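BAG DRAWER
A data card for a small collection of notes on plastic bags, the hooks they hang from and the cans they end up lining

Maintained by Ezekiel Ridgeway
Last revised 2022-05-14

What this is

Every household has a bag of bags. Ours had reached the point where it needed its own shelf, and then the shelf needed a bag. Bag Drawer began as my attempt to write down what happens to a shopping bag between the store and the curb, and has since grown into a table of 2,316 entries, which my family refers to as "the situation."

An entry is one bag doing one job at one time. The same bag can appear in several entries if it keeps finding work. The usual career is groceries, then storage on the wall, then trash can liner, then gone. A few bags have skipped straight to liner, and one spent most of a year holding Christmas lights.

The collection is meant for people who think about small household chores in more detail than is strictly healthy: folks designing cans, folks writing about reuse, folks arguing with a spouse.

What's in the folder

entries.csv has the main table, one row per entry.
bags.csv lists the bags themselves, each with a short code.
hooks.csv covers wall hooks, tape and anything else asked to hold a bag up.
cans.csv covers the trash cans.
notes.txt is where I put things that refused to fit in a column. It is longer than it should be.

The columns in entries.csv are bag_code, place, job, support, fit, handles and remark. Place is one of Gevov, Peston, Benavides or Brestmont, which are the names I gave the four locations so I wouldn't have to publish anyone's address. Gevov and Peston are apartments, Benavides is a shared workshop and Brestmont is my mother-in-law's house, which has strict rules and very good data.

Job values

carry – somebody is taking the bag from one place to another.
hang – the bag is on a hook, nail, knob or similar, with or without anything in it.
line – the bag is in a can, or partway into one. Partway counts. If I only counted fully seated liners the table would be a lot shorter and much more smug.
store – the bag is folded, stuffed or knotted and waiting its turn.
other – see notes.txt, and good luck.

A word on hanging bags

I used to think a bag on a wall was a temporary arrangement. The entries say otherwise. A bag with handles goes up on a hook for an afternoon and is still there when the lease comes up for renewal. It becomes part of the room. People stop seeing it, though a big yellow smiley face does slow that process down some. 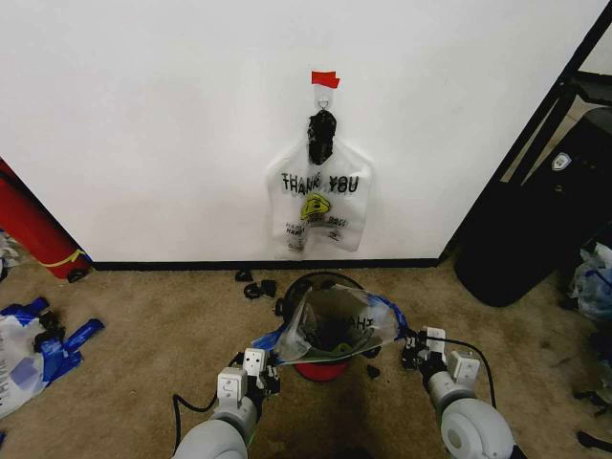
Thin handles stretch. A bag that starts the week at a respectable height can be flirting with the baseboard by the end of it, especially at Brestmont, where the hanging bag is used for umbrellas. The support column records what is doing the holding: stick_on, screw_in, nail, knob, tape or mixed. I added mixed after finding out how many people put tape on a hook that already has its own adhesive. I do it too. The hook package says one thing and experience says another.

Knotted handles get a "k" in the handles column. Bunched but not knotted gets a "b". If you can't tell, leave it blank and don't pull on it to find out. I lost a perfectly good hook that way, along with a patch of paint that I will be discussing with the landlord in due course.

Please record printed text in the remark field when you can read it. "Thank you" and "have a nice day" are both common and I have shortened them to TY and HND. A bag that says both is TYHND, which looks like a sneeze but sorts nicely. Partly readable text gets a question mark. Don't fill in the rest from memory, even if you have been reading the same bag for years.

A word on liners

Most of the arguments in this project have been about fit. The values are snug, loose, short and draped.

Snug means the mouth of the bag goes over the rim and stays there on its own. Loose means it goes over but would rather not. Short means the bag gives up before it reaches the rim and you are lining the bottom of the can out of sheer optimism. Draped means the bag is over or around the can but hasn't been tucked in properly yet.

Round cans are harder than they look. A shopping bag is flat with two handles, so it has opinions about which sides are the sides. You get one edge over the rim, go around to the other, and the first edge comes back up to see how you're doing. The handles can be stretched outward to help, and on a small can they can be tied off underneath the rim if you have patience and narrow fingers.

Clear bags get their own code, starting with C, and I note the trim color if there is any. They are pleasant to work with in one respect: you can see what you forgot to take out of the can before you lined it. The notes file has a growing section on this. Wrappers, mostly. One sock. 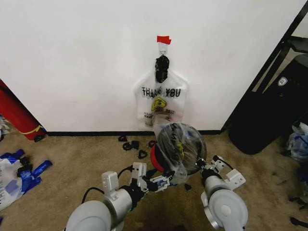

Carpet deserves its own flag, and it now has one, called floor_soft, with values y and n. A light can on carpet will lean when you tug a liner across it, and anything that drops during the job tends to stay where it landed. On a hard floor the little bits skitter off under the fridge and become somebody else's entry. If there are small pieces on the floor near the can, write "bits" in the remark and say what color they are. Guessing what they used to be part of is fun but doesn't belong in the table.

How entries were made

By people standing near bags. There is a one-page form. I typed up the forms in the evenings and made my own share of mistakes, of which 244 have been fixed so far. Most were cases where I had typed "hang" for a bag that was plainly lining something, a slip I blame on the H and the hour.

The Benavides entries came in on the backs of receipts. They are good entries, but the bag codes were made up on the spot by three different people, and I have done my best to match them. If two Benavides bags look identical in the table, they may well be one bag.

Known problems

Brestmont never runs out of bags and never lends one, so its carry entries are thin.

The fit column was added late. The first 30 rows have no value there and won't be getting one.

Bag size is recorded as small, medium or large, according to whoever held the pen. A Peston medium is a Gevov large. I tried issuing a cardboard template and it was used as a coaster.

Color names are a mess. White, clear, cloudy and "milky" all turn up, sometimes for the same bag code. I've left them alone, so merge them if your work needs it.

There are no weights. I bought a kitchen scale for this and the kitchen kept it.

Please don't use it for

Estimating how many bags a town uses. Four places is four places. Someone asked whether the table could be scaled up to a building with 4,000 tenants, and the answer is that you could do the multiplication, but I would ask you to leave my name off it.

Sending corrections

Give the row number, the column and what you think it should say. One correction per line. If you are correcting a fit value, tell me whether the can was round or square, and whether the handles were over the rim or inside it. Corrections to notes.txt are not accepted, though sympathy is.

New hooks go in hooks.csv before any bag that hangs on them, or the lookup breaks and I have to do it by hand.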